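Pristby 설비구매팀 자동화 설비 도입 담당 모집 (계약직, 급구)

등록일 2020년 3월 12일
모집인원 2명
근무형태 계약직, 연장 가능
소속 설비구매팀 (생산기술팀이랑 같은 사무실 씁니다)

급하게 올립니다. 내년 설비 예산안 제출이 코앞인데 기존 담당이 다른 부서로 빠졌습니다. 부품 공급 라인에 이송 로봇이랑 소형 조립용 로봇팔을 넣을 계획이고, 견적 받고 비교하고 예산표 만들고 납기 챙길 분을 찾습니다. 로봇 프로그래밍 직무 아닙니다. 사는 쪽 일입니다.

현장 상황

부품은 파란 플라스틱 상자에 담아서 스테인리스 랙, 대차에 올려 씁니다. 로봇을 사도 상자 규격이 안 맞으면 못 씁니다. 작년에 Zandier 견적 받을 때 상자 바닥 치수를 빼먹고 보내서 견적을 처음부터 다시 받았습니다. 이런 거 꼼꼼히 보는 분. 통로는 노란 선 기준으로 작업 구역이랑 나뉘어 있고, 이송 로봇 주행 폭도 이 선 기준으로 잡아야 합니다. 선을 옮기는 안도 검토 대상인데 그럼 바닥 도장비가 따로 붙습니다. 예산표에 줄 하나 더.
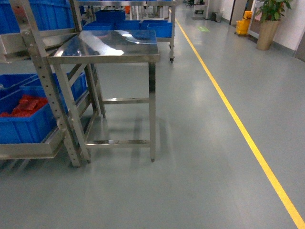 하는 일

- 업체 견적 요청서 작성, 회신 정리. 현재 거래 검토 중인 곳은 Zandier, Lema, Jotik
- 장비 본체 외에 그리퍼, 안전장치, 설치비, 교육비, 예비품까지 넣은 총비용표 작성
- 현장 실측. 랙 높이, 선반 각도, 대차 바퀴, 통로 폭. 줄자 들고 직접 다닙니다
- 임대랑 구매 비교안. 임대는 중도 해지 조건 꼭 확인
- 납품 일정 관리, 검수 입회
- 소모품, 전장 부품 소액 발주 (건당 800유로 이하는 담당자 전결, 넘으면 팀장 결재)

소액 발주 얘기 조금 더. 본체는 다들 신경 쓰는데 예산이 새는 건 잔부품입니다. 버튼 스위치, 접점 블록, 케이블, 단자. 지난번에는 버섯형 스위치를 색만 보고 주문했다가 접점 구성이 달라서 전량 반품. 빨강이냐 노랑이냐보다 밑에 붙는 블록 품번을 봐야 됩니다.

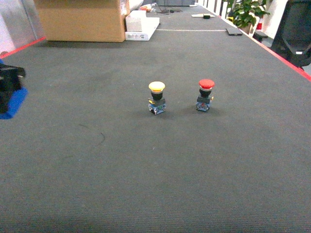 그래서 부품표 볼 줄 아는 분이면 좋겠습니다. 전기 전공까진 필요 없고, 품번 대조하고 모르면 생산기술팀에 물어보는 정도면 됩니다. 부품표는 현재 거의 1000줄인데 중복이 꽤 있습니다. 입사하면 이것부터 정리하게 될거에요.

자격

- 설비나 부품 구매 경력 2년 이상. 자동화 쪽이면 우대, 아니어도 지원 가능
- 엑셀 능숙. 피벗, 조회 함수 기본
- 영문 견적서 읽고 메일 회신 가능
- 현장 출입 가능한 분. 안전화는 지급합니다

우대

- 이송 로봇 또는 로봇팔 도입 프로젝트 경험
- 설비 투자 심의 자료 만들어 본 분
- 안전 인증 서류 챙겨본 분 (서류 누락 때문에 검수가 밀린 적 있음)

조건

급여는 경력 따라 협의. 희망 급여 꼭 적어주세요, 없으면 다시 여쭤봐야 해서 늦어집니다. 출근은 3월 안에 가능한 분 우선이고 인수인계 문서는 있습니다. 다만 전임자가 쓰던 양식이 좀 오래됐습니다. 점심은 구내식당, 주차 가능. 재택은 예산안 제출 후에 협의.

전형

서류 보고 바로 연락드립니다. 면접은 한 번, 30분 정도 현장 같이 돌고 나서 사무실에서 얘기합니다. 간단한 과제 있습니다. 견적서 2부 드리고 어느 쪽이 총비용이 낮은지, 빠진 항목이 뭔지 적어보는 것. 정답이 딱 있는 건 아니고 뭘 물어보는지를 봅니다. 편한 신발 신고 오세요.

제출 서류

이력서, 경력기술서. 자기소개서는 없어도 됩니다. 경력기술서에는 직접 구매한 장비 종류랑 금액대, 본인이 맡은 범위를 적어주세요. "구매 업무 전반" 이렇게만 쓰시면 판단하기가 어렵습니다. 전 직장 업체명이나 단가는 가려도 되요.

접수는 이 페이지 하단 지원 버튼으로. 파일은 PDF 하나로 합쳐서, 제목에 이름이랑 "설비구매"라고 써주세요. 채용되면 바로 마감합니다.

문의는 설비구매팀 Kojo Abugri 앞으로. 오전엔 현장에 있는 날이 많아서 전화보다 메일이 빠릅니다. 업체 영업 문의는 여기 말고 구매 대표 메일로 부탁드립니다.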